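Filed under: Robots, Lab Notes

So the retraining finished last night and I have numbers! Quick recap if you skipped my last post: we've been teaching our policy to fold and sort clothes from demos people record with a hand-held gripper, and it kept falling apart the minute it left the one tidy room it learned in.

My hunch was that we had plenty of demos and too few bedrooms. So Nafula and I threw out most of the old set and kept 247 demos, all from real homes with real mess - flowery quilts, daylight from the window, clothes heaped any old way. 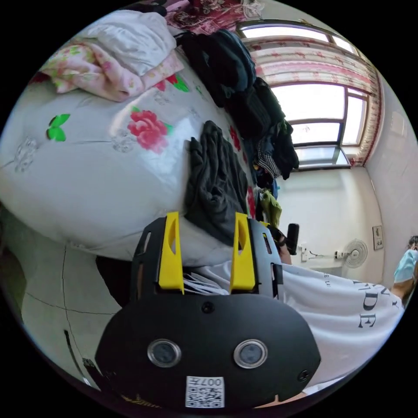 The old model had 700 demos, nearly all on the same plain table. We ran both for 100 trials in rooms neither had seen, and the small messy set won by 13 successes. I ran the count twice (I didn't believe it either time, to be fair).

It still hates dark clothes on dark clothes. It grabs two things at once and carries on like all is well. More on that when I've slept.

Comments

Sorin Cozma: Did you keep the wrist view only, or add a second camera?

Author reply: Wrist only! Second camera is on the list for October.

kang_fan: 13 out of 100 could be noise, no? Would love to see more seeds.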